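Chapter 6
Folding and Stacking Soft Goods

What you will learn in this chapter
How to prepare a table for folding
The flat fold and the board fold
How to decide the size of a folded garment
What to do with a garment that does not want to lie flat

Words to know: placket, hem, fold line, face side, footprint, nesting

In Chapter 5 we received the goods, opened the cartons and checked the labels against the delivery note. Now the garments are out of the carton and somebody must fold them. Many new employees believe that they know already how to fold a T-shirt, as they have done it at home since they were children. At home it is enough that the shirt fits in the drawer. In a store the shirt must have the same size as its neighbor, show the same part of the print, and survive that a customer picks it up and puts it back.

6.1 The table

A good folding table is white or another light color, smooth, and free of anything that does not belong to the work. The height is correct when your elbows are a little bent and your back is straight. If you must lean forward, the table is too low, and after one hour you will feel it.

Use two tables if the room allows it. The first one is only for folding. The second one stands at your left or right hand and holds the garments which are waiting. Beginners often put everything on one table, and after a short time the sleeves of one shirt lie under the body of the next one. 

Before you begin, wipe the surface with a dry cloth. Look also at your hands. Hand cream leaves a mark on pale cotton that does not always come out.

6.2 The flat fold

The flat fold needs no tool. It is described here for a short-sleeved T-shirt.

Step 1. Lay the shirt with the face side down. The neck is away from you.
Step 2. Smooth it with both hands, from the middle to the sides. Do not pull on the hem, it will stretch.
Step 3. Find the first fold line. It runs from the middle of the shoulder straight down to the hem.
Step 4. Fold the side over this line, and turn the sleeve back so that it stays inside the new edge.
Step 5. Do the same on the other side. Check that both edges are parallel.
Step 6. Bring the hem up to the neck, leave a gap of two fingers, and turn the shirt over.

Most of the mistakes are made in Steps 2 and 4. When the shirt was not smoothed enough, every wrinkle is folded in and becomes a thick place. When the sleeve is not turned back completely, it makes a step in the edge, and the shirt looks wider at the top. It is better to open the shirt and begin again from Step 2 than to press on the wrinkle with the hand.

A crumpled garment first has to be opened. Take it by two points which you can recognize for certain, for example the two shoulder seams, and let the rest hang down before you lay it on the table.

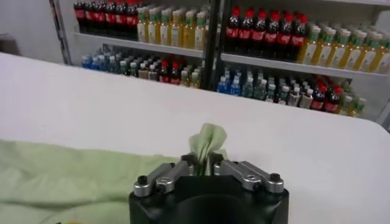
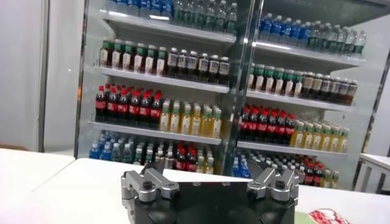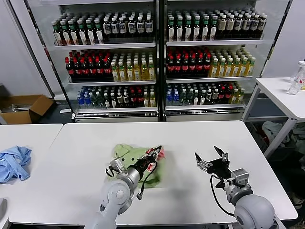
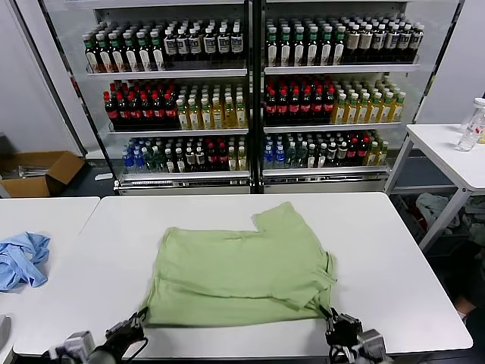
6.3 The board fold

The board fold uses a flat piece of stiff card or plastic. The board lies on the back of the shirt, just under the neck, and the sides are folded over it. Then the board is pulled out. All the shirts in the stack receive the same width, also when two different persons are folding.

Marcela Michalík trained the staff of the Grasia stores for many years, and she teaches the flat fold first and the board fold only in the second week. Her opinion is that who starts with the board never learns to see the fold line. The authors of this book agree with her, although in a busy season a manager may have to decide differently.

6.4 The size of the fold

The folded size is called the footprint of the garment. It depends on the shelf and not on the shirt. Measure the depth of the shelf, and take away 2 centimeters so that the stack does not stand over the front edge. For a shelf of normal depth, a folded length of 30 centimeters is suitable.

Case study: Vendia

In April the Vendia store received 504 T-shirts for a summer promotion. The folding was divided between two teams, and each team used its own footprint. On the shelf the difference was clearly visible, and the stacks of one team leaned to the side. Aroha Maihi, the floor manager, asked for one board size for the whole store, and the shirts of the second team were folded again.

Discuss with your group at which moment the problem could have been noticed, and who should have noticed it.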